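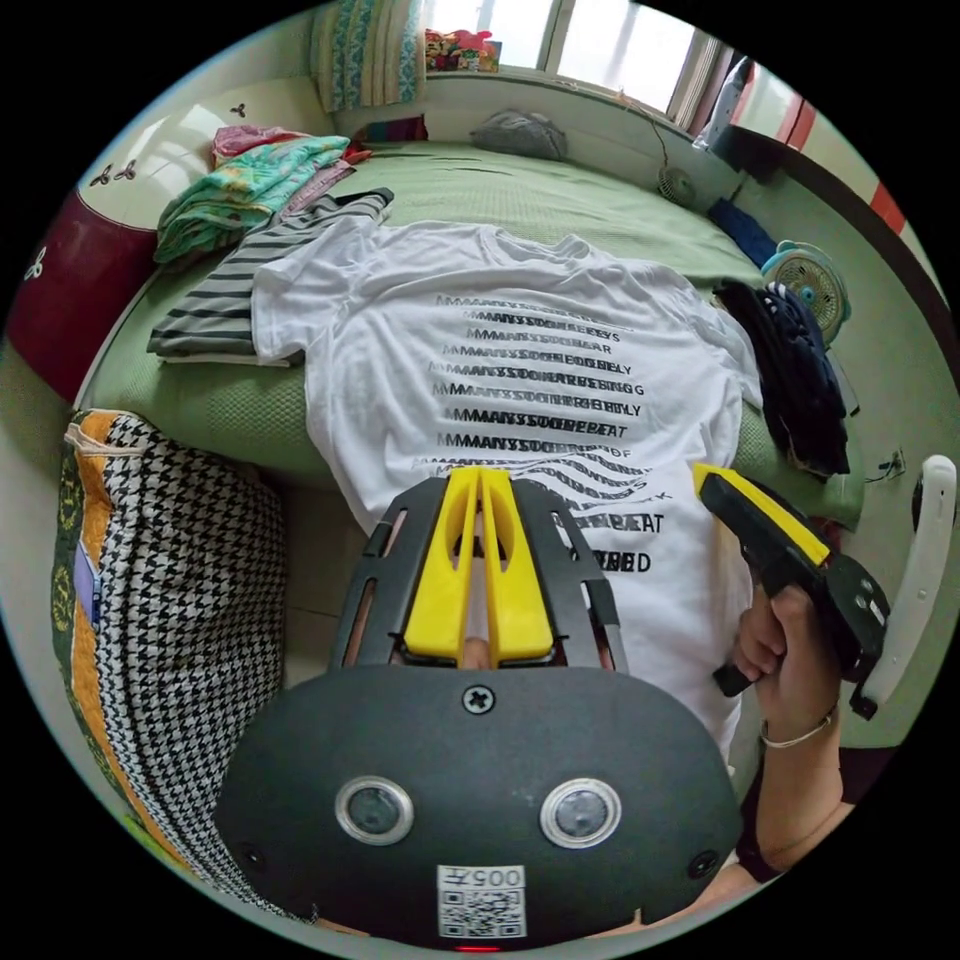 Folding printed T-shirts on the bed

Lay the shirt face-down and smooth it from the collar to the hem. Bring one side in to the middle, fold the sleeve back on itself, then do the other side. Fold up from the hem in thirds. A big print cracks sooner if it is creased hard, so press lightly with your palm – no ironing over the letters.

Sort into piles before you fold: darks on one side of the bed, finished stacks near the headboard. Keep the storage bag within reach and fill it upright, heaviest things at the bottom. Ours holds roughly 45 pieces of summer clothing.

Fans off while you work, or the light things slide around.

Winter bags get swapped in March. Wash everything first.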